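Herley Desk Mat, Large, Dark Gray

Home > Desk & Table > Mats > Herley

SKU 380-DG
In stock, ships from Walgate in 2 days

Big mat for a table that does more than one job. Desk in the morning, sorting and packing after lunch, snacks at night. Rounded corners, lies flat, no setup. Covers most of a mid size table top and still leaves bare wood at the ends for a lamp or a tissue box.

Colors: dark gray only for now. Sand is due back in April.

Care: wipe with a damp cloth, dry flat. No dishwasher, no iron. Oily stuff, wipe it up same day, dont leave it overnight.

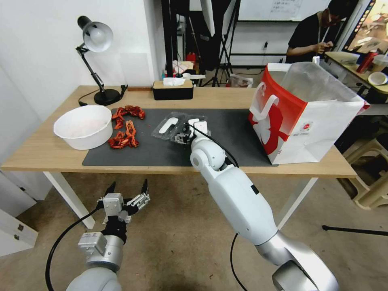

Killey: had mine 5 months, use it for crafts and for eating at, no complaints except it came rolled up really tight. Corners curled for the first week. Heavy books on them overnight did the trick. Would buy again in a lighter color.

Thanks, noted. We now ship it in a wider tube, so less curl. If yours still lifts, roll it backwards for an hour then lay it down again.

Will it fit? Measure your table first. Mat can hang over a little but it sits better with wood showing all round. Big bowls are fine half on, half off, as long as they dont rock. Lamps with a heavy base, put them straight on the table.

Not included: table, lamp, bowl, tissue box, anything else on show.

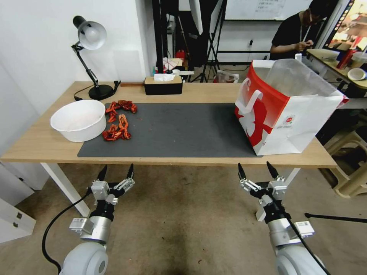
Herley mat in dark gray, with bowl, desk lamp and paper shopping bag.

Goes with: Humphreys desk lamp, Humphreys tissue box cover, Herley small mat (same gray, same corners)

Returns: 92 days, unused, in the orginal tube. Return postage is on you unless its faulty. Marks from food or ink dont count as a fault.

Page updated May 6, 2021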